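Saturday, August
Entry by Zorica Bošković

Gripper, hand-held version, second set of arms. Printed the new linkages overnight and fitted the brass bushings this morning with the soldering iron and the small press. One hole was tight, reamed it by hand and tried again. All the links swing freely now with the screws backed off a quarter turn.

Cycle counter from the old build says 1,844 closes. Target before I change the pads is 4,000, but I doubt the covering will get there.

Closed position first. Pads meet along the whole seam, no daylight that I can find. There is a bit of thread caught right at the tip, so they do hold something that thin.

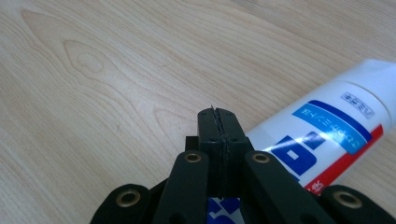

Brusiner read the draft of this page and wrote in the margin that closing flush with no load says very little, and that the arms should be checked again with 100 grams hung off one finger, because the old set twisted there. Fair. Added to the list for next week.

Luro spring or Aubert spring is still undecided. The Luro one returns faster and is harder on the thumb. I have the Aubert one in for now and will leave it until the load check is done, otherwise I will be changing 2 things at once.

Opened it up over the bench afterward to look at the pads. Covering is worn on both. The left is worse, with a flap lifted at the upper tip and a thin strip hanging off the bottom edge. The right has a small frayed bit at the tip and looks fuzzy along the edges. Screws underneath don't need to come out for a re-wrap, just peel, wipe with alcohol and start the new piece from the back face.

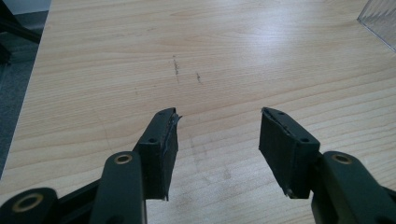 Gripper open, both pads due for re-wrap.

To do: re-wrap both pads, load check on each finger, zero the counter after that. Order more bushings, same size as the last bag. Otix file for the left arm still has the old hole diameter in it, fix before printing spares.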